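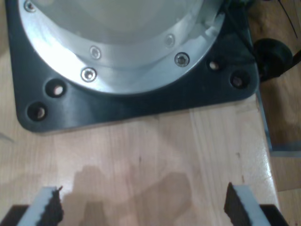

From: Rosalind Halvorsen
To: Trilholm workshop list
Subject: Re: Screws for the round housing and the plate

Replying to the whole list, as two other people have asked me the same thing since Monty's message went round.

> I've got the housing back on its plate after cleaning, but I'm not sure
> I've used the right screws. The bag from Trirkeck had two lengths in it
> and they look the same until you lay them side by side. Also, are the
> holes in the plate outside the ring meant to have anything in them? Mine
> came with nothing in any of them and I don't want to bolt it down and
> find something is missing. Last question, is it worth putting thread
> lock on the ring screws?
>
> Monty

Taking these in order.

The ring screws are the silver hex-socket ones and they follow the curve of the ring. They should all be the shorter length from the bag. If you have put a long one in by mistake it will go tight before the head is down, so run a fingernail under each head and see if it catches. Please don't force it. The aluminium is soft compared with the screw, and I have had to re-tap one hole already. I did it on the bench with a hand tap and it took most of an evening, so I would like not to do another.

The holes in the dark plate outside the ring are for fixing the plate to whatever it is going on. They are supposed to be open when it reaches you. Nothing is missing. They are countersunk, so use countersunk screws there and not spare ones from the ring, which have the wrong shape of head. The long screws in the Trirkeck bag are no use for this either. I think they were meant for the older, thicker ring and somebody never changed the packing list. Keep them in the tin marked Sorensen on the second shelf, as that's where people look for odd lengths.

When you fix it down, put all the plate screws in loosely first, then tighten them a bit at a time, working across from corner to corner. Do the same with the ring. If you do one side up hard before starting the other you can get a slight rock in it. It is easy to check for this beforehand: lay the plate on a flat table, press on each corner in turn and listen for a click. My kitchen table is good enough for it. Put a cloth down if you care about the finish, and have a look underneath for swarf before you start pressing.

On thread lock, no, not on the ring. It has to come off again for cleaning. A small dab on the plate screws is fine if the thing is going somewhere that shakes, but wipe off any extra before it gets to the pale inner part. I don't know what that is made of and I wouldn't want to find out with solvent. A soft dry cloth is all I use on it.

For anyone wanting spares, I have a bag of 32 of the short screws here and will bring it to the next open evening. Billa also keep them, under item 243 in their paper catalogue, though you need to ask at the counter. I asked for 9 last time and they were happy to sell them loose.

Monty, if one of yours is still standing proud after you've swapped it, leave it out and bring the whole thing along. I'll be there from 7 in the evening and will have the tap with me.

Rosalind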